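Notes for session 4: How far to trust a food diary

Read the Skála chapter before these notes if you can. She is kinder to diary studies than I am, and you should hear her side first.

## Where we left off

Last time we looked at the claim that people who eat breakfast weigh less. Several of you said the effect must be real because it shows up in so many surveys. I want to push on that. A result that turns up again and again can be a fact about the world, or it can be a fact about the survey. Most of those studies asked people the same kind of question in the same kind of way, so a mistake built into the question gets repeated along with everything else.

The basic tool is the food diary or its cousin, the 24-hour recall. In a diary, you write down what you eat as you eat it. In a recall, someone calls or sits down with you and asks about yesterday. Both depend on a person noticing, remembering and being willing to say.

## Three places it goes wrong

**Forgetting.** Meals are remembered fairly well. The handful of nuts at the counter, the end of a child's sandwich and the second splash of milk are remembered badly. Drinks are worse than food. Recall interviewers are trained to go back over the day a second time and ask about gaps, and people nearly always add something. I take that as a warning about whatever the second pass missed.

**Portion size.** Ask a room to describe "a bowl of rice" and you'll get answers that differ by a factor of two or more. Researchers try to fix this with photo booklets, plastic food models and standard cups. These help somewhat. They also make the numbers look more exact than they are. If someone points at the medium picture because medium feels like a safe choice, the data file says 400 grams and the doubt is gone from the record.

**Changing what you eat.** A diary is a chore. People who keep one start picking foods that are easy to write down, and a plain roll is easier than a stew with nine things in it. They also eat a little less, or a little better, while they know someone will read it. The diary may then be perfectly accurate for a week that isn't like any other week of the year.

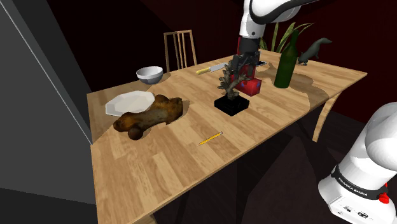 The usual defense is that the errors wash out in a large enough sample. Some do. If one person guesses high and another guesses low, the average can still be decent. But underreporting mostly runs in one direction, and adding more people will only give you a very steady wrong answer. It also isn't spread evenly. Snacks, sweets and alcohol go missing more than vegetables do, and some groups leave out more than others. That second problem is the serious one for us, since a false link between a food and an outcome needs very little else.

## The Zanelness handout

You have a copy of the two-page summary from the Zanelness diet project. It says that 70 percent of the people who finished the diary "improved their eating habits." Questions I would ask before repeating that number:

- How many people started? The summary gives only those who finished.
- Who decided what counted as improved, and was it decided before the diaries came in?
- Was there any comparison group?
- Is the improvement in the eating or in the writing down?

Marcela Vávra pointed out in the other section that the first week and the last week were scored by different people. I went back and she's right. It's in the small print under the table. It may not matter much, but I'd want to see the same diary scored by both before I let it go.

## What can be checked

Energy intake can be compared with energy use, measured by methods that don't ask the person anything. Protein and salt can be checked against urine samples. When this is done, the diaries usually come in low. There's no comparable check for most of what people argue about, such as processed food or the timing of meals. Be suspicious when a paper cites a check on protein and then draws its conclusions about something else.

Apps haven't settled this. Scanning a package records the package, and you still have to say how much of it you ate. Baltasar Sepúlveda's lecture in July covers apps in detail, and he is more hopeful than I am.

## For next time

Keep a diary for 2 days. Write entries as you go on the first day, and on the second day write nothing until bedtime. Don't try to eat well. Bring both, along with a short paragraph on which one you believe less and why.

Iveta Machala has the scoring sheets if you missed them. Leave the "total" column blank for now.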